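**Ticket 1579: red stuff bleeding in the wash, plus the dryer says 24 min forever**

Status: open (my end anyway)
Machine: Drurico washer-dryer, bought through Feltisell in April

Hi again! So I did what your last message asked and ran the 431 rinse program with nothing in the drum, then a normal load. The empty run was fine, no code, no noise. The normal load came out with pink pillowcases (again) and the display sat on 24 minutes until I gave up and switched it off at the wall.

You wanted to know which item I suspect and how I'm sorting. It's the red one. Everything goes in the light basket by the gray sofa first, and I pull the reds out of there before anything gets near the machine. 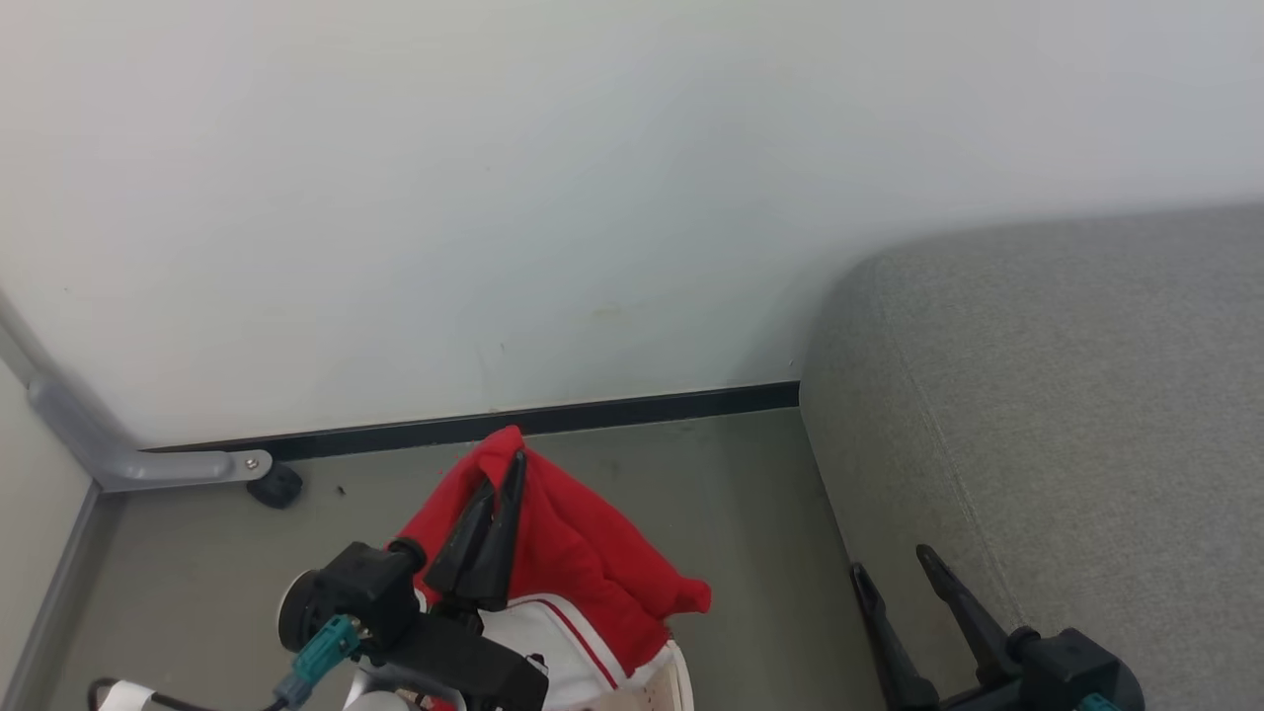
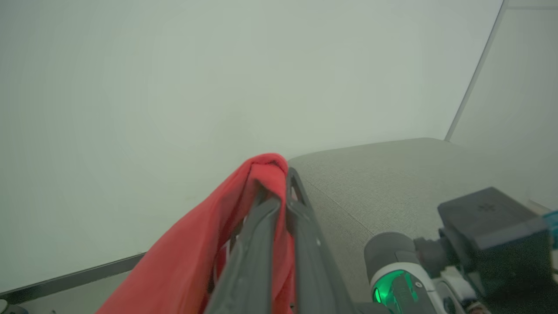 The detergent is Vunau Color, one capful, and I've tried it at the cool setting and at the one above. Same pink both times. The label on the red thing has faded to nothing so I can't tell you the fabric, sorry!

What I've tried so far:

- cleaned the lint filter (it was gross, but no change)
- unplugged for 4 hours
- washed the red alone with an old white sock. Sock came out pink, so I guess that's half the mystery solved
- ran a dry-only cycle with two towels, and it stuck at 24 again

I'm pretty happy to blame the dye for the pillowcases and just wash that one by itself from now on. The timer is what I need help with. Is it a sensor thing? The Gündoğdu repair shop in town can look at it, but I don't want to mess up the warranty, so could you tell me if they're on your approved list before I call them?

Mornings before 11 are best for a call back.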